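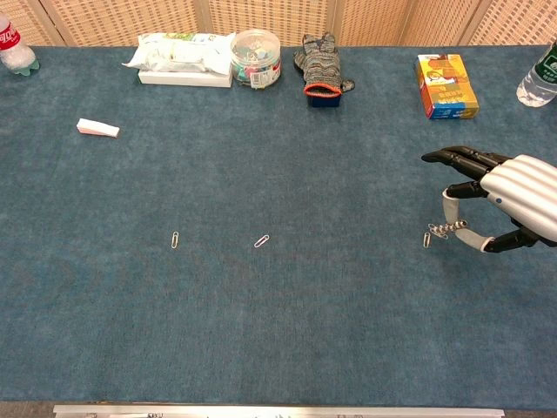 Themba Maluleke wrote in after the last gallery to say that a table should be cleared in one go, on a Sunday, with the radio on, and that anyone who does it a bit at a time ends up moving the same glove for 15 years. I have thought about this more than I would like. Themba, I own that glove, or one very like it.

So the picture at the top is the long table in the back room at Lalthorpe, blue-gray cover and all, with its contents pushed to the far side by the cane screen. I count it as progress. You can see tabletop. There's a clear stretch down the middle where a person could do a jigsaw or fill in a tax form, if a person were so inclined.

Captions follow, going by object, since the objects are all anyone ever writes to me about.

**The bottle.** Coca-Cola, with Chinese characters on the red label. I can't read them and have decided they say something encouraging. Cecilia Boateng wants it for her windowsill and has wanted it since December, a period in which she has visited four times and left without it four times.

**The tissues.** White packet, faint green and yellow on the wrapper, a little crumpled. These live wherever the last cold was. A packet of tissues is never put away in this house, it only migrates.

**The white box underneath.** Flat, plain, rather smart. I have a weakness for a good box and so did my mother, who left me 142 of them, most inside one another. The rule I'm trying to keep is that a box must have a job. This one is holding up the tissues. I'm allowing it.

**The little round jar.** Pink, green, blue and white bits under a clear lid. They look like push pins from across the room and I'd like them to stay across the room, having once found one with my heel. I do approve of a see-through jar. My old system was a set of matching tins from Alodetti, very handsome, and to find a paper clip you had to open up to 30 of them.

**The glove.** Gray, knitted, flecked with every color the mill had left over, orange-red around the cuff. It stands up with its fingers in the air like the one kid in class who did the reading. One finger has other plans. I have sorted a great many work gloves in my time and have never seen a pile come out even.

**The bright little box.** Orange and yellow, cartoon on it, a strip of blue low down on the left. It sits near the right back corner, set at a slight angle, which I find more restful than I expected. My instinct is to straighten it. My sister says to leave it for a week and see who I become.

**The cover.** Soft, mottled, somewhere between blue and teal depending on your mood. It has the feel of carpet and the same attitude to crumbs. Villca sells a brush for this sort of thing. I bought the brush. The brush is in the hall closet with the other brush.

**The screen.** Tan woven panels in narrow light-wood frames. A screen is the tidier's best friend and worst influence, and I'll say no more about what a person might put on the other side of one.

Next up is the shelf by the door, which has five Pleltow catalogs on it and a lamp I keep meaning to rewire. Themba may send instructions. I'll be doing it a bit at a time.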